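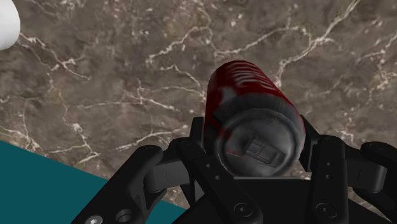
How long should I cook the sauce for cola chicken wings?

Cook it on medium heat, without a lid, until it covers the back of a spoon and leaves a clean line when you pull a finger through it. With the amounts on this page it takes me between 15 and 20 minutes after the wings are browned.

My name is Ghizlane Erraji and I learned this dish from a neighbor when I moved into my first apartment. It uses soda in place of sugar and water. I have made it many times since then, and I changed a few things.

What you need

2 pounds of chicken wings, cut at the joint
500 ml of regular cola (diet cola doesn't thicken, and it can leave a bitter taste)
4 tablespoons of soy sauce
1 tablespoon of rice vinegar
3 slices of fresh ginger
3 cloves of garlic, crushed
1 tablespoon of oil
Black pepper and a small dried chili, if you like it

Open the cola early and pour it in a jug. It foams less when it goes in the hot pan.

Step 1. Dry the wings

Press them well with paper towels, also in the folds of the skin. Make two small cuts on the thick side of each piece. Do not add salt now, the soy sauce has enough.

Step 2. Brown them

Heat the oil in a wide pan. I use an old Bruder pan with a heavy bottom, but any pan where the wings fit in one layer is good. Put the skin side down and leave them alone for five minutes. Turn and give them three more. Take out the extra fat with a spoon.

Step 3. Add the liquid

Put the ginger and garlic between the wings and wait until you smell them — half a minute, not longer. Add the soy sauce and the vinegar, then pour the cola slowly. It should come almost to the top of the wings. Let it boil, then lower to medium.

Step 4. Reduce

Turn the wings every five minutes. In the last part the bubbles become bigger and slower, and from this moment you must stay next to the stove. The sauce can burn in one minute. If it becomes too thick, add two spoons of hot water and shake the pan.

Check one of the thickest pieces with a thermometer. It must show at least 165°F near the bone.

Serving and keeping

We eat them with plain rice and sliced cucumber. They stay good in the refrigerator for three days, in a closed box. Warm them in a pan with a little water. In June I make them in the morning and we eat them cold outside, straight from the refrigerator.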